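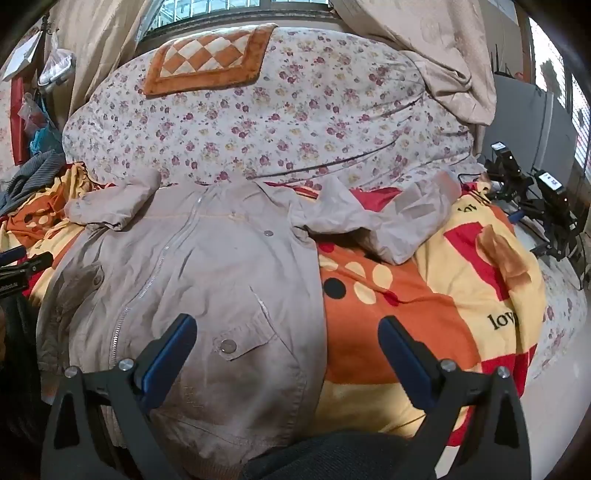 A hand-held gripper open over a zip-up jacket on a bed.

Buy the cheap end first

Most equipment budgets for home robotics start with the arm. The arm is the expensive part, it looks good in a proposal, and the vendor will happily quote for it. Grippers, finger pads, screws and cables go on one line at the bottom marked accessories.

I think that is the wrong way around. When we planned the laundry work at Conora, the first draft asked for two arms and 192 dollars for everything that touches cloth. A jacket has a zipper, snaps and a sleeve that bunches up where you don't want it. The pads meet all of that long before the arm's reach or payload matters.

We changed the order. The hand-held grippers came first, with 1,000 dollars set aside for pads and spare jaws, and the arm purchase moved back to April. By then we had handled enough clothes in real bedrooms to know how wide the jaws had to open. The arm Jorncombe had recommended was bigger than we needed, and we bought a smaller one from Tremblay.

There is a fair argument against this. Prices go up, lead times slip, and money that isn't spent early can be taken back. Our finance office made that point more than once. But an arm bought too soon sits in its crate while the warranty runs — and the warranty starts on delivery.

If you are writing a plan for next year, price the parts that wear out before you price anything else. Ask for spares in the same order. Leave the arm blank until someone has spent a few weeks picking up jackets.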